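# Unit 6 – Contact Faults in Door Opening Tasks

Reading for the lab session. Bring the fault worksheet and your own copy of the arm controller notes.

## 6.1 What this unit covers

Units 4 and 5 dealt with grasping and with free motion of the arms. Here we look at a mobile robot with two arms working on a hinged door, and at one fault that came up during the Larier trials. The fault did no serious damage. It is used in this course because the log is complete and because the first explanation given for it was wrong.

By the end of the unit you should be able to:

- name the constraints a hinged door puts on a gripper
- read a force log and pick out the start of a contact fault
- tell a protective stop from an emergency stop, and say who may clear each one

## 6.2 Background: the door as a constraint

A door on fixed hinges can move in one way only. Every point on it follows an arc around the hinge line. A gripper holding the handle has to follow the same arc, with the radius set by the distance from the handle to the hinge line.

If the commanded path and the true arc differ, the error has to go somewhere. In a stiff position controller it goes into force. A path error of a few millimeters can produce a large side load at the handle, the hinge screws and the wrist of the arm. The door may keep moving quite smoothly while this load builds up, so watching the door is a poor check.

There are three usual ways to limit the load:

1. Lower the stiffness of the arm in the radial direction.
2. Release the handle once the door is ajar and push on the inner face instead.
3. Estimate the hinge line from the first part of the motion and correct the path.

The Larier software used the second method. The arm pulled the door to a set angle, let go, moved around the free edge and pushed from inside. The finger could slide on the door, so the arc no longer had to be matched exactly. The cost is a second contact, and the second contact is where the fault occurred.

## 6.3 The fault

The task was to open one door of a low office cabinet and hold it open. Heiðrún Ketilsson was operator and wrote the run sheet. The force limit at the wrist was 60 N, with a protective stop when the limit was passed for 100 ms.

The run sheet gives this sequence:

| Step | Event | Operator note |
|---|---|---|
| 1 | Handle grasped | Normal |
| 2 | Pull to release angle | Normal, slight creak |
| 3 | Handle released, arm retracts | Normal |
| 4 | Finger moves behind free edge | Contact earlier than planned |
| 5 | Push on inner face | Side force rising |
| 6 | Protective stop | Arm held position, door open |

After the stop, the operator cleared the message from the tablet and sent the arm to its home pose. The home motion was planned as free motion. The planner had no door in its model at the new angle, and the finger dragged along the door before a second stop ended the motion. The door was pulled partly closed and one finger pad was torn.

Two separate faults are present. Please keep them apart in your worksheet answers.

## 6.4 First explanation and why it was dropped

The first report blamed a stiff hinge. This fitted the creak and the rising force. Gaétan Hawthorne checked the hinges at the Eltthorpe workshop with a spring scale and found nothing unusual in the opening torque.

The force log also did not fit. With a stiff hinge, most of the extra force should act along the push direction. The recorded force was mainly sideways, toward the hinge line. The finger was carrying load along the face of the door, as a finger does when it catches on a raised part or an edge.

The second report gave the cause of the first stop as a finger position error of 14 mm at step 4. The release angle had been calculated from the commanded wrist pose. The gripper had slipped on the handle during the pull, and the door was less open than the software assumed. The cause of the second stop was the home motion, which should not have been available while the arm was in contact.

## 6.5 Geometry for the worksheet

Use the view below for questions on clearance and withdrawal. Mark the hinge side, the free edge of the open door and the finger near its lower edge. Then sketch one direction in which the left arm could back away without loading the door. Consider the carpet and the robot's own body as limits on the sketch.

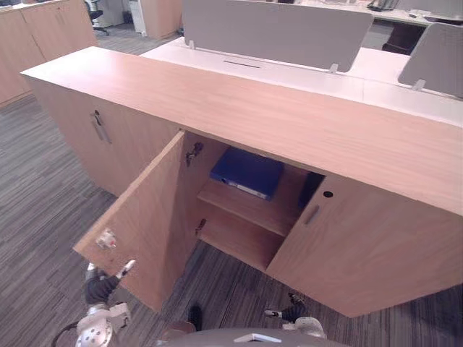
## 6.6 Corrective actions

The following changes were made before work moved to the Kundcombe site:

- The door angle is measured by the depth camera after release, and step 4 is blocked if no angle is returned.
- Clearing a protective stop no longer enables the home motion. The arm must first be backed off by hand guiding or at reduced speed.
- The open door is added to the collision model at its measured angle.
- Finger pads are checked after any stop in contact, and the result is entered on the run sheet.

An emergency stop is handled differently. It removes drive power, and only the cell supervisor may reset it. A brake release under load can let the arm drop a short distance – keep hands out from under the forearm.

## 6.7 Worksheet questions

1. State the cause of each of the two stops in one sentence.
2. Explain why a lower force limit would not have prevented the slip at the handle.
3. The Tuhumury controller uses low radial stiffness and never releases the handle. Give one fault it avoids and one it makes harder to detect.
4. Rewrite the operator procedure after step 6, using the corrective actions in 6.6.

Hand in the sketch from 6.5 with your answers. Show force directions as arrows and label the frame you are using.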